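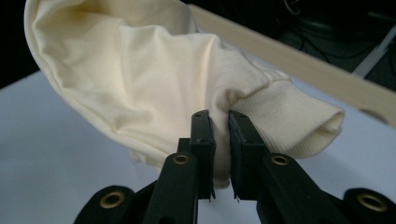 Keeping on top of the small washing

Last updated: April 21, 2024

I put off writing this page for ages, mostly because my mother-in-law reads it and she irons tea towels. But I get asked about laundry more than anything else on here, so these are the things I do in our house, with two grown-ups, a toddler and a baby who gets through clothes like a pop star.

Start with the temperature. I wash nearly everything at 40 and only go hotter for bedding, muslins and anything that's been near a nappy disaster. Jersey tops and sweatshirts go in inside out, cuffs unrolled, because a rolled cuff holds on to sand and porridge and then dries as a hard little lump. Ask me how many I've had to soak a second time!

Pale cuffs get grubby before the rest of the sleeve does. I wet them, rub in a bit of plain soap (the green block sort from the market, nothing fancy) and leave them over the side of the sink while I make the tea. Viktória Kozma, who taught me to sew years ago, uses an old nailbrush on hers, but go gently on ribbing or it fluffs up and goes wavy. Rinse in cool water and put them straight in with the next load.

Carrot and sweet potato stains are the ones that beat me for years. Wash as normal, then hang the thing outside while it's still damp, in full sun if you've got any, stain side up. By the second or third go it has usually faded to nothing. Banana is worse. Banana goes brown after you think you've got away with it, so rinse it off in cold the minute you can.

Spin speed – I keep ours low for baby things and knits. They take longer to dry but they come out far less twisted, and you can pull the side seams straight with your hands and skip the iron completely. Give each leg or sleeve a little tug lengthways, pat it flat and walk away.

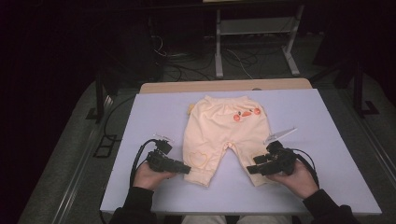
Anything with an appliqué or stitched-on bits I dry flat, on a towel over the spare bed. Pegged by the waist they sag, and the stitching puckers round the edges. If you must iron, do it from the back with a thin cloth in between, and never lean on it.

Folding. I fold small trousers in half, leg on leg, then in thirds so they stand up in the drawer by themselves. Sweatshirts get the sleeves crossed over the back first. Mine live in a shallow drawer with a bit of cardboard down the middle, this size on the left and next size up on the right, and when the left side starts looking thin I know a growth spurt has been and gone.

For outgrown things, wash them before you store them, even if they look clean. Old milk marks turn yellow in the loft. I write the size on masking tape, stick it to the outside of the bag and keep the bags off the floor. Odette Lefèvre wrote in to say she adds a bar of wrapped soap to each one, and I've started doing it too – everything came out in October smelling lovely.

Next on my list is the airing cupboard, which needs a day to itself and possibly a skip.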